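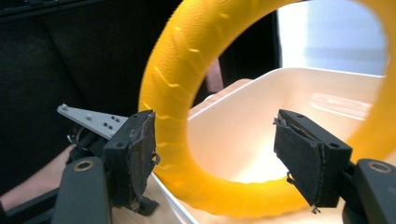 Yellow foam ring, white bin behind it.

Search this site
Search

Posted 6 March 2026 by Filipa Simões

The craft shelf got its last two items sorted this week: the foam ring and the bin it is supposed to live in. The ring is a padded loop with a wavy pattern pressed into the surface. I bought it in November from Kudeo as a wreath base and never made the wreath.

Foam takes a set if weight is left on it. Store it flat with nothing on top. Hanging it from a single hook for 80 days gave me a flat spot, which came out after two nights on a table.

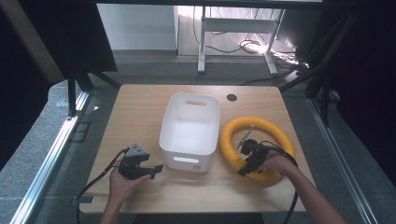
The bin is open at the top and has an oval handle slot in each short wall. I keep the label low on one corner so it can be read when the bin is pushed back on the shelf. Jianguo Zhong prefers lids. I don't, for anything under 200 grams.

Wipe the bin out with a damp cloth and let it dry fully before loading. Foam holds moisture.
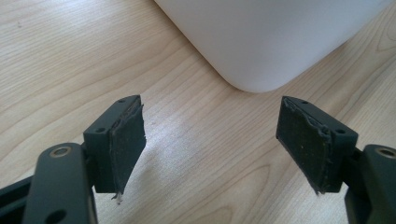

Shelf order

Bin at the bottom, long side to the wall. Ring in last. Felt and wire go one level up.

Recent posts
Relabeling the Brideo drawers
Tang twine, second spool
Harkutlow shelf brackets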